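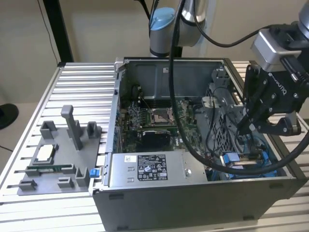
Notas para la charla – proyecto de la asignatura de robótica

Arranque (sin prisa, que la gente todavía se está sentando)

Hola a todos, soy Renato Navarro y vengo a contaros en qué se nos ha ido el curso a los del grupo Nemine. Preguntar quién ha montado alguna vez un PC. Vale, pues ahora imaginaos hacerlo con una pinza de dos dedos y sin poder ladear la cabeza para ver dónde está la muesca. ¡Ese es el proyecto!

La tarea

El robot tiene que coger el procesador de la bandeja gris y dejarlo en el zócalo de la placa, que está vacío, con su marco y su palanca. Después va el módulo alargado, el que espera en su ranura. La torre la trabajamos tumbada y sin tapa, así el brazo entra siempre desde arriba y nos ahorramos un montón de giros de muñeca (los giros nos costaron casi todo abril, luego lo cuento).

La bandeja

Pararse un poco, que a mí me encanta esta parte. Está impresa en 3D y vamos por la cuarta versión. En la primera el hueco del procesador era tan justo que el chip entraba de maravilla y después no había manera de sacarlo. En la segunda nos pasamos al otro lado y bailaba. A la gente de primero les diría que impriman solo el hueco, un cuadradito de nada, y que prueben con eso antes de lanzar la pieza entera. Nosotros tiramos una tarde y media bobina por no hacerlo.

Los números

Decirlos despacio, no hay diapositiva con tabla. Hicimos 2925 intentos en total, contando los malos. De esos, 755 fueron con la bandeja definitiva, y de esos 755 salieron bien 422. Sé que suena a poco – a mí también me lo pareció la primera vez que lo vi en la hoja – pero contamos como fallo cualquier cosa que nos obligara a meter la mano, aunque fuera un empujoncito.

Si alguien pregunta por los fallos: lo que más se repite es que el chip llega un pelín girado y se queda apoyado en el borde del zócalo. Lo segundo, el cable. El cable negro del brazo cuelga por encima de la caja y hay que pensar cada trayectoria contando con él. Probamos a sujetarlo más arriba y entonces tiraba de la muñeca al estirarse el brazo. Sigue siendo mi enemigo personal.

El programa

Lo llamamos Botora y lo escribimos casi entero entre dos. No enseñar código. Contar solo lo de la búsqueda en espiral: el robot baja, toca, y si nota que no ha encajado se mueve un poquito y vuelve a probar. Al principio las vueltas eran enormes y parecía que estaba fregando la placa (aquí la gente suele reírse, esperar).

Lo que queda

La palanca del zócalo todavía la cerramos nosotros a mano. Decirlo claro, que luego en el turno de preguntas siempre sale. También queremos probar con otra placa, que esta ya nos la sabemos de memoria.

Cierre

Dar las gracias a los del taller por el banco de perfiles. Dejar el correo del grupo en pantalla y recordar que buscamos a dos personas para el curso que viene, no hace falta saber programar. Preguntas, y si no hay ninguna, contar lo de la segunda bandeja con más detalle.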